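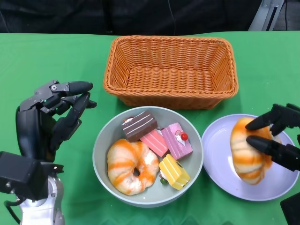
Put the bread in the basket and leave the cakes where they are, was the advice from one reader in Trasberg, who wrote in after our piece on tea tables in March. A basket with cake in it, she said, is a basket you will be picking crumbs out of until Christmas.

She has a point, and it is the sort of point that toy food lets you test without making a mess. Pretend bread and pastries have moved out of the nursery over the past few years. Bakeries put them in the window, schools use them for lessons about shopping and serving, and plenty of households keep a set for visiting children. The pieces are light, they don't go stale, and you can lay the same table 19 times in an afternoon.

We started with a plain green cloth, a woven basket with sloping sides, and a bowl of small cakes. There was a striped pink slice, a chocolate one with thin white lines on top, and a doughnut streaked with orange icing. Green suits this kind of food. Pink and cream stand out against it, and so does the orange of the wicker. A patterned cloth makes the table hard to read and the cakes start to look like part of the print.

The basket goes at the back. It is the tallest thing to reach into and a guest can see over the dishes to it. The bowl sits in front, with a plate to one side for whatever is being served.
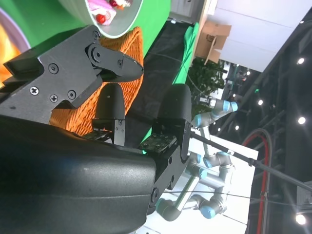
Berries always face the guest, according to the window dresser at Cabral, a small bakery in Stestwood that changes its display every week. The shop owns 91 pieces of imitation food and keeps them in shallow drawers, sorted by colour. Fruit toppings get knocked first, so those slices are lifted by the sides and put down before anything is placed next to them.

Bread is less fussy. A long roll can go in at a slant, and two side by side will make a medium basket look full. Three is usually too many, and the top one slides off. If the loaf has a split along the top, turn that upwards. It catches the light and it is the part people recognise as bread from across a room.

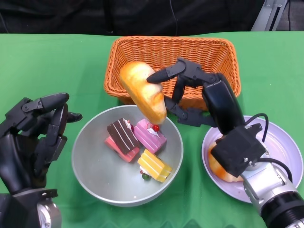
A metal bowl changes things a little. It is colder to look at than china and it shows up every fingermark, but it goes well with a crusty loaf. Keep it close to the front of the table – further back it tends to disappear behind the other dishes. Wipe it with a dry cloth once everything is in place.

Putting away matters as much as laying out. Wicker should be tipped and tapped, never scrubbed, and stored with nothing heavy on the rim. Toy food can be wiped with a damp cloth and left in the open air overnight. Painted icing will rub off on its neighbours if the pieces are packed tight, so a sheet of tissue between layers is worth the trouble.

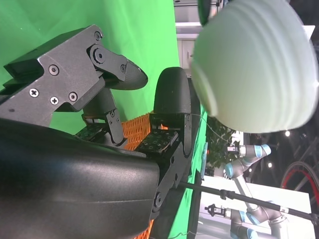 Words by the Home and Table editor, Murow magazine
October 14, 2026

Bowls with ribbed sides need a soft brush in the grooves, where dust settles between outings. Stack them by size with a cloth between each, and keep the basket out of direct sun or the colour will fade on one side.

As for the reader in Trasberg, we tried it her way for the last table of the day, with bread in the basket and cake in the bowl. It took less time to clear, and the basket went back on the shelf without a wipe.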